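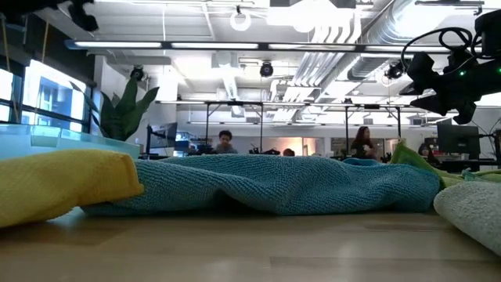
How many dish towels does one kitchen need? I landed on 17, and that covers a household of four that cooks most nights and does laundry twice a week.

3 min read

I got to that number the slow way. When we moved to Doltville in January I unpacked three separate boxes labeled KITCHEN LINENS and just kept pulling towels out. Souvenir towels. Towels with calendars on them from years I barely remember. One with a burn hole the exact shape of a stove coil, which I had apparently wrapped up nicely and paid movers to carry across two states!

So I kept a tally on the fridge for a few weeks. Every time somebody grabbed a clean one, they made a mark. The kids loved this for two days and then I was making all the marks.

A normal day for us is three towels. Taco night is five. Canning day doesn't count, canning day is its own weather system.

The drawer holds 20 if you roll them and maybe a dozen if you fold them the way my mother does, in thirds and then in half. I roll. She refolds them when she visits. We don't discuss it.

Okay, materials, because a few of you asked last time. Flour sack cotton for glasses and for covering bread dough. Waffle weave for drying hands. Microfiber for counters and the front of the fridge, and please wash it separately from the cotton or it comes out wearing all the lint.

Also skip the fabric softener! I used it for years and wondered why my towels just pushed the water from one side of the plate to the other. Half a cup of white vinegar in the rinse, no softener, and give it a few washes.

If they still smell sour when they're damp, do a hot soak with washing soda overnight in the tub. The water will be a color. Don't think about it too hard, pull the plug and run a regular load.

The fancy ones: my sister-in-law gave me two linen towels from Van Acker when we got the house and I was scared of them for a month. They're stiff as a menu at first. Somewhere past the seventh or eighth wash they loosened up and now I fight people for them.

The cheap ones: the restaurant supply place out in Nercombe sells bar towels by the bundle. I bought 7 to try and should have bought more. They shrink a lot, so go up a size from whatever looks right on the shelf.

What I did with the extras - the worst went to the garage for bike chains and paint. The decent ones I took to the animal shelter in Zukthorpe, who'll take towels but not sheets with elastic, so call yours first. The calendar ones I kept, I'm only human.

Someone is going to tell me they own 100 and use every one. I believe you. Do you have a bigger drawer or do you have a closet? Asking for real, I've been eyeing the one in the hallway.

Next up is probably potholders, once I find the box they're in. Right now we have one, plus an oven mitt with a thumb problem.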